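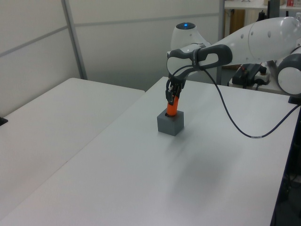 Features > Education > Schools and Clubs

Print this article | E-mail this article

July 28, 2018

Pegs, holes and a lot of patience

The robotics club at Platerstead meets after classes and stays until the building closes. There are 14 members this year, and most of them had never written a line of code when they signed up. They are now trying to get a robot arm to put a peg in a hole.

It sounds like a small job. The club has been at it since November.

The task comes from the Otance Challenge, a yearly contest for student teams. Each team gets the same set of parts and has to program an arm to pick up a cylinder, carry it across and lower it into a block. A run counts only if the peg goes all the way down. Teams that nudge the block out of its marked spot lose points, and a dropped peg ends the run.

Last year 29 teams entered. Platerstead came near the bottom, with two clean insertions out of ten. The members put it down to rushing. They had spent most of their time on speed and left the lining up until the last few weeks.

This year they did it the other way round. The first program moved the arm so slowly that people went off and did their homework during a run. Once the peg was going in more often than it jammed, they began to shorten the waits.

Jamming is the main trouble. If the peg is tilted even slightly when it meets the rim, it catches, and pushing harder makes it worse. The club's answer is to have the arm stop just above the block, come down gently until it feels contact, then move in a small spiral until the peg drops. One of the younger members worked out the spiral on graph paper.

Every attempt goes into an exercise book with the settings used and what went wrong. The book had 141 entries when I visited. "Jammed, left side" turns up a lot. So does "forgot to close gripper".

The team that goes to the final will have seven members, chosen by the club itself. The rest will keep working on a second program for a square peg, which has to be turned to the right angle before it will fit. So far that one has gone in once.

The final is at the Vumarwood showgrounds. The Galindo team, which won last year, will be there again, and the Platerstead members have watched the video of its winning run many times. They would be happy with six out of ten.

Print this article | E-mail this article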